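I have been asked to stop posting about my family's historical misfortunes, so naturally I'm starting a thread. 1/

My great-uncle sank the Kodbridge ferry. I want to get that out early, before one of my aunts gets to you with her version, in which the ferry "came to rest."

It came to rest on the bottom. In August. In front of a brass band.

For those not from the area: Kodbridge has no bridge. It had a committee to build one, which spent 11 years on the name.

So there was a ferry, and the ferry needed a captain, and my great-uncle owned a hat.

His qualifications, as listed in his own memoir (unpublished, unpublishable, 560 pages, currently holding my bedroom window open): a strong voice, a feeling for water, and "the respect of geese."

The first 20 pages are about the geese. I've read them twice. I still couldn't tell you what the geese saw in him.

The ferry was called the Van Wyk, after the man who sold it to the town and then moved to Tredow very quickly. There was no forwarding address, but Tredow has one street, so people found him.

He said it had been a perfectly good boat when it was a barn door.

On the day itself the mayor gave a speech about progress. My great-uncle had not been asked to give a speech. He gave it from the boat, at the same time, louder.

This is where the accounts differ. The newspaper says he stepped back to salute and kicked out the plug. The memoir says the river "rose up out of jealousy."

My mother says there shouldn't have been a plug.

Everybody lived. The water came up to your waist, and the band kept playing, which people around here still bring up as proof of something. The tuba was never the same. I own the tuba. It's how I know.
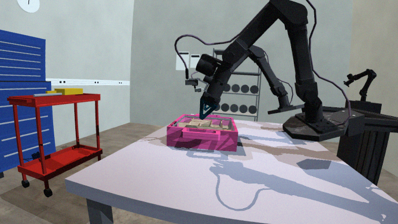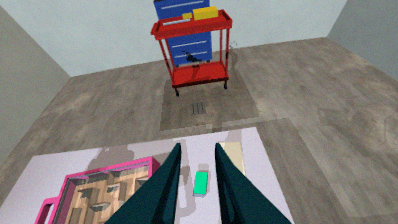 pink tray, then the little green block

Anyway. You'd think a man who sank a ferry would lie low for a while. My great-uncle asked for a pension.

His letter to the town is in our hall closet, in the good frame. It says he had given the ferry "the whole of its working life." The town could not find an error in this.

They offered him a plaque if he would go away. He asked if the plaque could be bigger. They said yes, if he would go farther away.

He went to Tredow and moved in next door to Van Wyk. The two of them didn't speak for years, and then they went into business together, selling boats.

I have a copy of the price list. One item is "boat, nearly." Another is "oars (choice of)."

Now, the reason I'm bringing this up. Kodbridge wants to put on a reenactment. I got the letter this morning, dated October 15, 2024, and it's very polite. It asks whether "a member of the family" would consider standing in the river in a hat.

They have already built the boat. It is, and I'm quoting the letter, "historically accurate in the area of the plug."

I called my aunt, who said the family would never take part in such a thing, that it was an insult to a great man, and what were they paying.

They're paying in sandwiches. My aunt wants to know what kind.

My cousin at Kitov (he does something there with insurance, we've all been afraid to ask what) says I'd be a fool to sign anything. He says a ferry that has been built to sink is what his people call a "known matter." He also says he'd like to come and watch.

I tried on the hat. I'm not going to post a picture of the hat. It came down over my ears and smelled of goose.

My mother looked at me in it for a long time and then said I had his chin, and went to sit in the car.

UPDATE: the sandwiches are egg. My aunt has withdrawn the insult and is ironing a sash.

UPDATE 2: the town has asked if I can bring the tuba. I said it leaks. They said that was fine, so does everything else.

UPDATE 3: several of you are asking if the geese are invited. I've passed it along to the town. They wrote back right away to say the geese have been there since morning.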